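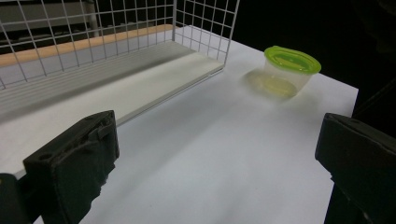
Baskets and Tubs: Why Do We Keep Things in Different Boxes?

Written by Jolanta Czerwiński for the Grarklow children's pages
For readers from 7 to 11

Look into any cupboard in your home and count how many things are there only to hold other things. Boxes, jars, bags, drawers, baskets, tubs. In my own kitchen I stopped counting because I became hungry. We call all of them containers. To contain means to hold inside.

The white wire basket and the small tub with the lime-green lid are both containers, but they do their work in very different ways. One is full of holes. The other has a lid and clear walls. Let us find out why a person could want both of them.

What is wire mesh?

Mesh is a material made of lines that cross each other and leave open spaces between them. A fishing net is mesh. A tennis net is mesh. The window screen that stops mosquitoes is mesh too, with very small spaces.

When the lines are made of wire, we say wire mesh. In the basket at the top of this page the wires cross to make squares. This kind of pattern is called a grid. You know grids already from your math notebook.

To make a strong grid, a factory puts one row of straight wires down, then a second row across it. At each place where two wires touch, a machine presses them together and sends electricity through. The metal becomes so hot at that little point that the two wires melt into each other. When it cools, they are one piece. This is called spot welding. A "spot" is a small point, so the name is quite sensible.

Why so many holes?

A basket with holes may sound like a silly idea. You cannot carry soup in it! But the holes do several jobs.

First, air can go through. Onions and potatoes like air. If you close them in a plastic bag, the water that comes out of them has no place to go, and soon they get soft and smelly. In an open basket the air takes this water away.

Second, you can see inside from the side. If your toy car is at the bottom, you may find it without pouring everything on the floor. (My brother always poured everything on the floor. He is now a dentist and very tidy.)

Third, holes weigh nothing. A basket made of solid metal sheet would be heavy to lift, but a grid needs much less metal and can still be strong.

There is also a bad side. Small things fall out. A pencil can slip through a square, and a bead will surely escape. Some baskets have a flat floor panel for this reason, like the white one in our picture, which has thin lines along it. Now a small thing can stand on the floor of the basket and not fall between the wires.

Why is wire often coated?

Many wires in baskets are made of steel. Steel is mostly iron, and iron has an enemy: rust. Rust is the orange-brown crust that grows when iron meets water and air together. It makes the metal weak, and it leaves marks on your towels.

So the people who make baskets often give the wire a coat. One way is to dip it in soft plastic. Another way is to cover it with dry colored powder and bake it in a big oven until the powder melts and becomes smooth. It is a little like icing on a cookie, but please do not lick it.

If the coat gets a deep scratch, water can find the metal again. Look at an old dish rack in a kitchen and you may see small orange points at the corners, where the plates have knocked for years.

What about the round tub?

A tub with a lid has the opposite job. It keeps the inside in and the outside out. If the lid closes well, crumbs stay in, dust stays out, and a cookie stays crisp for longer.

The walls of such a tub are often see-through. There are two good words for this, and grown-ups mix them up.

Transparent means you can see clearly through it, like a clean window.

Translucent means light comes through, but the things behind look soft or cloudy, like through a bathroom window.

Try it. Hold different tubs and bottles in front of a page of this text. Can you read the letters? Then it is transparent. Do you see only gray worms? Then it is translucent.

Why is the tub smaller at the bottom?

Many round tubs are a little narrower at the base than at the top. When something becomes narrower like this, we say it tapers. Paper cups taper, buckets taper, and flower pots taper.

There are two reasons for it. The first is stacking. If a cup had perfectly straight walls, you could not put one inside another. With tapered walls they sit nicely together, and a tall pile takes only a little space. The shop is happy, and your cupboard is also happy.

The second reason is hidden in the factory. Plastic tubs are often made in a mold, which is a hollow form. Hot soft plastic goes in, it cools, and the tub must come out. If the walls taper, it slides out easily. You know this from the beach, where a sand castle comes out well from a bucket that is wider at the open side.

And why a bright lid?

A lid can be any color, but a bright one has some good points. You notice it quickly on a table or in a dark bag. You can also use colors as a secret language - green for nuts, red for buttons, blue for the things you promised to fix one day.

My neighbor Ciarán Tully teaches a class of young children, and his class makes such a color plan every September. By the end of the first month they have forgotten half of it and need to write labels anyway. I think a plan with a label is the best plan.

Which container for which thing?

Think about what you want to keep, and ask yourself some questions. Is it big or small? Does it need air? Can it spill? Do I need it every day?

Apples: an open basket is good. They get air, and everybody remembers to eat them.

Beads: a tub with a lid. Believe me. I once dropped a packet of 672 beads on a kitchen floor, and I still meet one now and then.

Soft toys: a large basket. They are too big to fall through the squares.

Crackers: a tub with a lid, or they become soft.

Towels: a basket, if they are dry already.

Puzzle pieces: a tub, with the name of the puzzle on a piece of tape.

Leftover soup: a tub that closes tightly. Ask a grown-up when it is cool enough to pour.

Try it yourself: the dry cloth test

You need: two small cloths of the same size, one basket or colander with holes, one tub with a lid, and water.

1. Make both cloths wet. Squeeze them over the sink until they do not drip.

2. Spread one cloth in the basket. Put the other one in the tub and close the lid.

3. Write down which cloth you think will be dry first, and why. A scientist calls this a prediction.

4. Leave them in the same room for 5 hours.

5. Touch both cloths. Look also at the inside of the lid. Are there small drops?

The water in a wet cloth goes into the air bit by bit. We say it evaporates. In the basket, the damp air can move away and drier air can come. In the tub the damp air must stay, and some of the water may turn back into drops on the walls and the lid. This is called condensation. Please take the wet cloth out when you finish, because after some days it will not smell friendly.

Try it yourself: build a paper grid

Cut 12 strips of paper, all of the same length. Put six next to each other with small spaces. Lay the other six across them and glue every crossing. Let it dry. Now make a second grid, but glue only the four corners. Push gently on one corner of each. Which one keeps its squares, and which one becomes crooked? You will understand why the factory takes care to join the wires at each crossing.

Words to remember

Coat: a thin layer that covers and protects something.
Condensation: when water in the air turns into drops.
Evaporate: to go from liquid water into the air.
Grid: lines that cross and make squares.
Mesh: crossing lines with open spaces between them.
Taper: to become narrower toward one end.
Translucent: it lets light through but is not fully clear.

A question from a reader

"Is a bag a container or a basket?" A bag is a container, and it is not a basket, even if you carry apples in it. A basket usually keeps its shape when it is empty, and a bag falls down like a tired cat. But a net bag is made of mesh! So it shares one idea with the wire basket and another with your backpack. If you find other things at home that are difficult to sort, draw them and bring the drawing to your teacher.

Last changed 20 November 2020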